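15/5/22 is how I'd write it at home, but the blog software has its own ideas.

5/15/22
Posted by the author of Bench Notes

I've been wanting to write about house rules for ages. Proper house rules, I mean, the sort you stick on the wall next to a robot arm and then have to live by. We've just finished rewriting ours at Clestar and I'm unreasonably pleased with them, so if you came for the soldering posts you may want to come back next week!

A bit of background for newer readers. Clestar is a small workshop where we teach arms to do table jobs: pick something up, put it on a plate, take it off the plate, fold the cloth, that sort of thing. Somebody steers the arm by hand, the wrist camera records what it sees, and the recordings go off to be used for training. We have 2 arms and rather more opinions than that. Until this spring the rules lived in people's heads, with a few of them in a shared document called "READ THIS FIRST (old)", and you can guess how often that got read.

Everything changed when we started swapping recordings with Stindholm, who run a very similar bench. Their sessions were lovely to work with. Ours were fine one at a time, but put them side by side and you could tell who had been on shift. One person began every run with the fingers open and another began with them shut. One wiped the table down between runs and another just shoved things to the edge. None of it was wrong, exactly, and all of it made life harder for whoever had to sort it out afterwards (me, mostly).

So we sat down with a big pot of coffee and Stindholm's sheet, and wrote our own. The first draft had 33 rules. I loved every one of them and it was hopeless. You can't hold 33 rules in your head while you're steering an arm towards a piece of fruit. We cut and merged and argued, and what came out is a single side of paper that we call the Maillard sheet, after the room the bench is in. The rooms are all named after kitchen things. I sit in Whisk.

The rule I'm proudest of is the one on starting positions. It says: before you press record, bring the arm to the start pose, close the fingers, keep them clear of the cloth, and take your hands off the controls until the light goes steady. It sounds like nothing at all. But it means every run opens on the same footing, and if something has been knocked out of line you get a chance to spot it before you've recorded a whole morning of it. We used to find out at lunch.

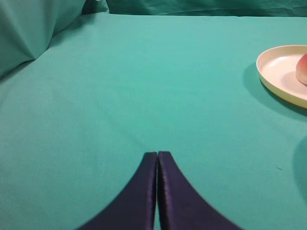
Good rules for a bench like ours have to be things you can check by looking, and that was the big lesson of the rewrite for me. "Set up the table neatly" can't be checked, because my neat and your neat are different animals. "Fingers closed and above the cloth, open cloth between fingertips and plate" can be checked by anybody at a glance, including somebody on their first day. When I'm going through sessions now I do it from the wrist view, and it's quick: two dark fingers together at the bottom with a thin line of green between them, the plate away up in the right-hand corner with the fruit just peeping in, plain green in the middle. Tick. On to the next one. I also look at the cloth itself, and I'll admit the top left corner there would have started a debate a year ago, with the fabric all bunched up in folds. The old unwritten rule said the cloth must be perfectly flat, everywhere, always. The new one says the working area must be clear enough for the task and leaves the rest alone, and I think that's much better. Real tables have rumpled bits. If you iron the world flat for every recording, the arm learns about an ironed world.

That last point caused the longest argument of the whole rewrite, so let me dwell on it a little. There are two things you want from a set of bench rules and they pull against each other. You want the sessions to be alike, so they can be compared. You also want them to be different, so the arm sees plenty of variety. For a while we tried to settle it with a general statement at the top of the page, something high-minded about balance, and it helped no one. What worked was going line by line and marking each thing as either fixed or free. The start pose is fixed. The way the fingers are set is fixed. Where the plate goes is free, as long as the arm can reach it. The fruit is free. The folds in the cloth away from the work are free. Lighting is fixed within a session and free between sessions, which took an entire afternoon to agree and still makes one of us sigh.

Marking things fixed or free is such a simple trick and I'd recommend it to anyone writing a procedure for anything. I've since done it to the instructions for our kiln club. It shows you very fast which of your rules are really just habits.

Now the safety part. I've kept it separate here because we keep it separate on the wall. The safety rules are on their own sheet, in bigger type, and they don't get mixed up with the ones about tidy data. I feel strongly about this. If "keep your hands outside the taped line while the arm is powered" sits in the same list as "name your files properly", people start giving them the same weight, and on a tired day that weight is not very much. Our safety sheet has 3 lines on it. Hands out while it's live. Stop button within reach of whoever is steering. If you're unsure, stop it and ask. We do have a full risk assessment as well, in a binder, and it gets a proper going over every August, but the sheet is what people see when they're standing at the bench.

The reset between runs gets its own little section too. Open the fingers, back away, put the object where the next run wants it, check that nothing is caught under the cloth, return to the start pose. We had been treating the reset as dead time and rushing it. I did it too, I'm as bad as anyone. Stindholm treat it as part of the job and allow time for it, and you can see it in their work. Since we copied them I've thrown away far fewer sessions, and the bench feels calmer, which I hadn't expected to care about and do.

We've gone soft on one thing, and that's specks. Lint, crumbs, a thread off someone's jumper. The previous habit was to stop and clean up every last one, and you'd lose ages picking at a cloth with a bit of tape. Clenik, the firm that launders our cloths, sends them back beautifully clean and still with the odd bit of fluff, because they're cloths. So the sheet now says to remove anything the arm could mistake for an object or push about, and to ignore the rest. I was against this and I've been won round. A wee fleck on a big green surface does no harm.

A few other bits from the sheet, for those of you who like this stuff as much as I do:

If a run goes wrong, keep it and label it. Don't quietly record over it. Fumbles are useful and we were binning them by the dozen.

Write the note straight after the run. Notes written at the end of the day are fiction.

Swap operators every 2 hours, even if you're enjoying yourself. Especially then, I think, as the person having a lovely time is usually the one who's stopped looking at the checklist.

Changes to the sheet go in pencil first. They stay in pencil until everyone on the rota has worked a shift with them, and then they get typed up or rubbed out. There are a couple in pencil at the moment, one on how the plate should be put down and one on whether we should film the safety check itself. I'm keen on the second. I'll post the outcome when we've all had our turn.

If you run a bench of your own and have a sheet on the wall, please send me a photo of it. Scruffy ones very welcome. I'm collecting them for a follow-up post, and Stindholm have already said I can put theirs up, coffee ring and all.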